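The Clister Count

The snails had been officially extinct for 71 years when I sat on one.

I had gone up to Clister Moss to eat a sandwich, having told the office at Murton that I was surveying drainage. It was September, raining sideways, and the only dry thing for miles was a flat stone with what I took to be a pebble on it. The pebble objected. I turned it over, saw the three brown bands and the little notch at the lip, and said a word which I later left out of the report.

The report ran to nine pages. It went to my head of section, who asked whether the snail might have been a different snail. I said it might. I had been asked that in the voice people use for a child who has seen a horse in the bathroom. Then she drove up to the Moss herself, in unsuitable shoes, and came back very quiet with mud to the knee and five photographs.

After that it was everybody's snail. The Dovberg Institute sent a team with matching jackets and a machine that could find a mollusc from the air, or at any rate could find something from the air, and the team would then crawl about for a day to see what it was. Often it was a sheep dropping. They were cheerful about this. They had funding until spring.

I was kept on as local knowledge, meaning that I knew which gate stuck. 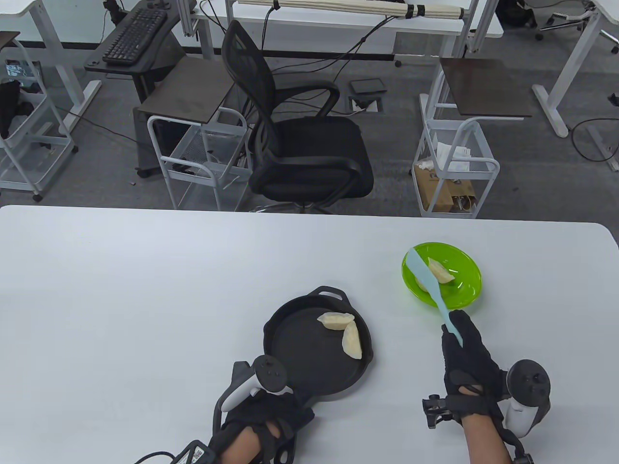 By the end of the month we had five colonies, all on the north side, all within shouting distance of each other, though snails are not great shouters. The final count was 1,133. I remember the figure because the man who led the team read it out twice, the second time with his hat off. Someone opened a flask. A woman I had only ever seen scowling at a laptop kissed me on the ear, missing whatever she had been aiming for.

The newspapers came next. They wanted to know what the snail was for. I explained that it ate a sort of grey lichen, and that the lichen grew only where the moss stayed wet all summer, and that if the summers went on as they were then the lichen would go, and the snail after it. Small things tend to notice first. The reporter wrote down "eats lichen" and asked if I could hold one up near my face.

So I held one up near my face. It put out a single eye, looked at me for some time, and took it back in.

There was a dinner, too, at Dovberg, with a harpist. The snail was to be given the name of whoever had found it, which gave me a few uneasy nights until I learned it already had one. Bodnár's whorl, it was called, after the collector who had last seen it alive and, being a thorough sort of person, put it in a jar. I raised a glass to Bodnár with the rest of them. The soup was cold on purpose.

In spring the jackets went off to look for a beetle. I still go up to the Moss when the office believes I am looking at drains, and by now I do look at the drains, a bit, on the way past. Last time the stone was dry and so was most of the ground around it. I poured what was left of my water over the lichen – half a bottle, on a hillside – and felt a complete fool, and looked about in case anyone from Murton had seen.

Then I checked the stone carefully, and sat down on the grass.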